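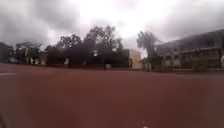 The yard at Stisham from the camera on test, under heavy cloud.

Home | News | Projects | Kit loans | Contact

Two cameras tried outdoors at Stisham
February
By the workshop desk

The outdoor arm project needs a camera that can cope with changing light, and this month we put two candidates through the same test at the Stisham yard. One is the Planar unit we already use on the indoor bench. The other is the Skadia, which came on loan with its own controller.

Each camera was bolted to the same fixed mount and left to run on automatic exposure. We saved 3000 images from each, with the arm parked for the first half and moving for the second. The open reddish surface suits this sort of trial. It is flat, it has very little on it, and the trees and buildings at the far side give the camera something dark to deal with under a bright sky.

The bright patch of cloud over the middle trees was the hard part. The Planar tended to settle on the sky and let the trees go almost black. The Skadia kept more of the ground color but was slower to settle after a change, and it lost detail on the long two-story building to the right. Neither one gave us clean window edges at that distance. For picking work that doesn't matter much, but it does matter if we want to use the building as a fixed reference when the mount gets knocked.

We also checked how well each camera held on to small pale marks on the ground. With the Planar, the short white line at the left was found in all but 47 of the saved images. The Skadia missed it in 168, most of them while the arm was moving. We think that is down to vibration in the mount – the Skadia is the heavier of the two – and a stiffer bracket is on order from Taşdemir.

Setup time went the other way. The Skadia was talking to the arm controller in 40 minutes. The Planar needed a new cable and most of Friday morning.

For now the Planar stays on the outdoor arm with exposure set by hand. The Skadia goes back on the mount when the bracket arrives, and we will repeat the moving half of the test before the loan ends. Settings files for both are in the shared project folder.

Recent items
Soft fingers or flat jaws: bench results
Taşdemir brackets: fitting notes
Controller updates for the small arm
Booking the Stisham yard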